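Subject: Re: [tidy-list] odd socks, again
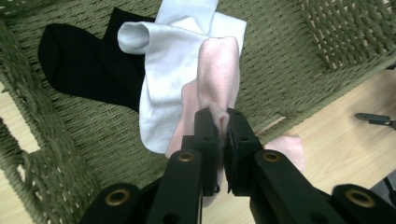
The sock basket, mid-sort. Green braided one, handle hole cut in the side.

Hi all,

Tâm Phùng wrote:

> Hello everyone, I've been reading for a while but this is my first
> post. We are a house of 4 and I have a drawer with nothing in it but
> single socks. I wash them, I dry them, I put the singles in the drawer
> "for next time" and next time never comes. I've tried the mesh bags
> and the kids won't zip them. I've tried the Clelik sock clips and now I
> have a drawer of singles and a drawer of clips. Somebody mentioned
> keeping a basket out in the open instead. Does it work, and what kind
> of basket? Everything I own with a weave snags. Also do you throw
> out the singles, and when? I feel awful about throwing out a good sock.
>
> Thanks, Tâm

Welcome, Tâm! That was probably me with the open basket, back in August when we were all moaning about laundry rooms (there's a long thread in the archive, message 3316 if you have the patience, though it wanders off into ironing boards pretty quickly).

So yes, I do the basket, and I'll stick up for it. I had the drawer before, same as you, and my trouble with the drawer was that it shut. I'd shove the singles in on laundry night, close it, and not think about them again until I couldn't close it anymore. The basket sits out on the wood where I walk past it with my coffee, and I see a pink one lying there and remember I just saw a pink one on the stairs. That's really the whole system.

The photo up top is how it looked this week. You've got a black one, a white one and a pale pink one in there, plus more pink hanging over the rim, which is pretty typical of my aim. The black one is my husband's (ribbed top, he has drawers full of the same kind and they still don't match, don't ask me how). The white one is mine and it has gone a little bluish in places. I blame the new jeans. I've been told to soak it in washing soda and I keep not doing it.

About the kind of basket. I've had a few now and I have opinions – sorry, you did ask!

The first was wicker, a nice old one from a yard sale, and it ate socks. Every little broken end grabbed a loop, and I pulled a heel right out of a pair I liked. If yours is wicker and you love it, line it with an old pillowcase and tuck the edges over the rim. It looks a bit like a bread basket but it does the job.

Then I had a wire one from Andorden and the baby socks went straight through it. Fine for towels.

The green one is a braided cord, tight on the bottom and on part of the sides, with a more open pattern elsewhere, and I haven't snagged anything on it yet. I can't tell you who makes it, the tag came off ages ago. Semia has something close in gray, according to my sister, but I haven't had my hands on it so I won't promise. Run your palm around the inside before you buy. If it catches on dry skin it will catch on a sock.

Get a small one, too. I know it's tempting to get a big one so everything fits, but mine gets to where I can't ignore it at more than 20 socks, and that's when I sit down and sort them. With a big hamper you'd be back to the drawer, only with handles.

Sorting goes like this at my house, and it's not fancy. I tip the lot out on the bed and spread them flat, toes all the same way, dark ones on one side. Flat matters, I used to try to do it with everything scrunched up and I'd miss pairs because one was inside out or folded in on itself. Then I just pull pairs and lay one on top of the other, fold once, done. I don't roll them into balls anymore, the cuffs on the white ones had gotten all stretched out. Anything without a partner goes back in the basket.

As for throwing them out: I give a sock 2 months. I don't write dates on anything, I just know which ones I'm sick of looking at. After that it goes in the rag bag under the sink, and they make great dusters, honest – put one over your hand and do the blinds. A thick one over the end of a broom handle will get under the fridge. So don't feel awful, it's still a working sock, it just has a different job. The only ones I hang onto longer are the kids' good wool ones, which tend to show up in a boot when the weather turns.

On the mesh bags, I gave up as well. Someone here swore by the Kuzmenko ones with the drawstring, so maybe try those if your kids can't be bothered with zippers? Mine couldn't be bothered with drawstrings either, but yours may be better raised.

One other thing that helped more than I expected was buying the kids different colors. My youngest picked the pale pink and now at least I know whose they are when they turn up in the couch.

Let us know what you end up with, and if anybody has a real fix for the bluish whites that doesn't involve a bucket sitting in my tub overnight, I'm all ears. Off to get the next load out before it wrinkles.

Hugs from the laundry room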